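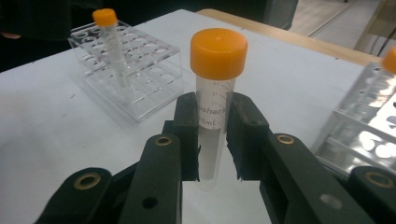
3.2 Collecting the tube-transfer examples

All examples in the Zokar set were gathered by hand, without a robot in the room. A person holds the gripper, squeezes the jaws shut on a tube, lifts it out of one rack and sets it down in another, while the camera on the tool records everything the learner will later get to see. We were delighted by how quickly people took to it. After 15 practice runs most of them moved smoothly enough for their recordings to be kept, and in all we recorded 4000 transfers between April and June.

Figure 3. Hand-held gripper closed on a capped centrifuge tube, with clear acrylic racks on the tabletop behind it.

We chose this task for its difficulty. A clear tube in a clear rack on a white table gives a vision model very little to hold on to, and the rims of the holes throw glints that shift with every small turn of the wrist. The orange caps help a great deal. In early tests the Skeveo policy found the cap almost every time and then misjudged where the body of the tube ended, so it let go too high - a lovely, clear failure that told us what to collect next.

We therefore added 100 transfers in which the person lowered the tube slowly and paused before opening the jaws. We also asked for different grip heights, some close under the cap and some farther down the body, and for racks turned at odd angles to the table edge. Recordings in which the tube slipped were kept and labeled as such. There were 51 of them, and they proved to be some of the most useful material we have - Section 4 compares training with and without them.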